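Pillberg Motion Notes
@pillberg_notes
September 2026

1/ A thread about doors. We have spent most of the time since March teaching our planner to deal with cabinet doors in an ordinary office, and I want to write down what we changed before I forget the reasons.

2/ The old version treated a door as a flat plane with a handle. Perception gave us the plane, we guessed the hinge side from the handle position, and the planner drew an arc for the gripper. On paper it is enough.

3/ In the office the guess was wrong too often. A handle near the middle of the door says very little about the hinge. We had one test day where the arm pulled politely against the hinge side for nearly 60 seconds before the force limit stopped it.

4/ So the first change: we do not decide the hinge side any more. We keep both hypotheses, make a very small pull, and look at how the wrist force turns. After 5 mm of motion one hypothesis is usually dead. The code for this is shorter than the code it replaced.

5/ Second change: a door which is already partly open is its own case. Before, we asked the arm to go for the handle every time. Now the planner may also choose the free edge of the door, if the gap behind it is wide enough for one finger. 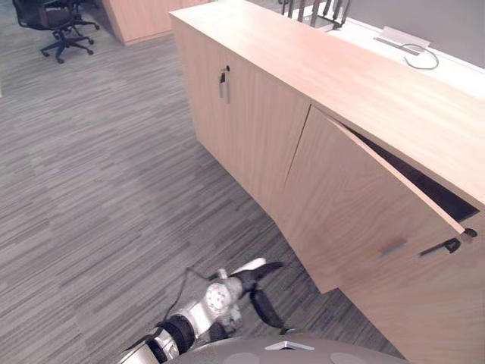
6/ The difficulty is the gap itself. Inside a cabinet is dark, and our depth camera returns holes there. The old map filled holes with "unknown", and the planner refuses to enter unknown space. It was safe, and it was also useless, as every open door has a dark gap next to it.

7/ We now keep a separate label for "unknown but behind a moving part". A finger may enter such a cell at low speed, only from the outside, only with the force guard active. The rest of the arm may not. Codis (our map server) needed a new layer for this, and I am sorry to everybody who had to rebuild.

8/ Third change, smaller: keys. A key standing in a lock is a thin thing and the map smoothed it away. Then the elbow passed over it with a margin that existed only in the map. We now run a second pass at fine resolution near anything we believe is a handle or a lock.

9/ Some people asked why we do not learn the whole thing from demonstrations. We do learn the approach pose. Partanen, the policy we train for this, proposes where to put the fingers and the planner checks it. If the check fails 19 times in a row, we back up the base a little and look again.

10/ Why 19? It was 20, and there was an off-by-one error. When I corrected it, a regression test became slower, so I put it back and wrote a comment. I am not proud of this comment.

11/ About logging. Every attempt now stores the force trace, both hinge hypotheses and the map around the door. We have 500 attempts in this format. Replay works in Vetinell without the robot, so a person at home can debug a door.

12/ What is still bad: carpet. The base settles a few millimetres when the arm pulls, and the estimator reads it as door motion. With a heavy door it can kill the correct hypothesis. For the moment we subtract wheel odometry — it helps a little, but odometry on carpet is not a thing I trust.

13/ Also bad: two doors side by side, one open and one closed. The segmentation likes to join them into one bent panel. If somebody has a good method for this which does not need a CAD model of the furniture, please write to me.

14/ Next week I will clean the hinge estimator and put it in its own package. The carpet problem stays in the issue list, with the label "floor".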